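Why Are Chip Bags Full of Air?

Open a new bag of chips and the top part is empty. Many people think the maker left out some of the food. The empty part has a job, and the gas in it is not plain air.

What is the gas?

The air you breathe is a mix. Most of it is nitrogen. A smaller part is oxygen. Oxygen reacts with the oil in fried food and makes it taste old. Nitrogen hardly reacts with food at all, so factories push the air out of the bag and put nitrogen in.

Why so much of it?

Chips break easily. A puffed bag works like a pillow. When 30 bags are packed in one box, the gas in each bag takes the push from its neighbors. The chips inside can still move a little, so they settle toward the bottom on the trip to the store. This makes the space at the top look bigger.

Bags are filled by weight. A machine weighs the food, drops it in, adds the gas and presses the top shut with heat.

What is the bag made of?

A snack bag feels like one sheet, but it is often made of several thin layers stuck together. One layer holds the printing. Another may have a very thin coat of metal, which keeps out light and damp air. The inside layer melts a little when heated - that is how the ends are sealed. 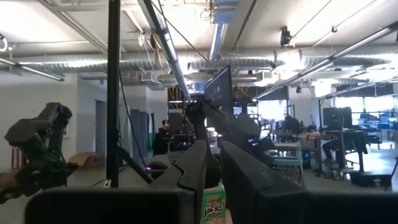

Gas also changes size when the pressure around it changes. Air pressure is lower on a high mountain. A sealed bag carried up there swells, and the same bag goes back to its old shape when it comes down.

Try it: press a sealed bag gently with 4 fingers. If it goes flat and stays flat, there may be a leak.

Text by Isamu Takagi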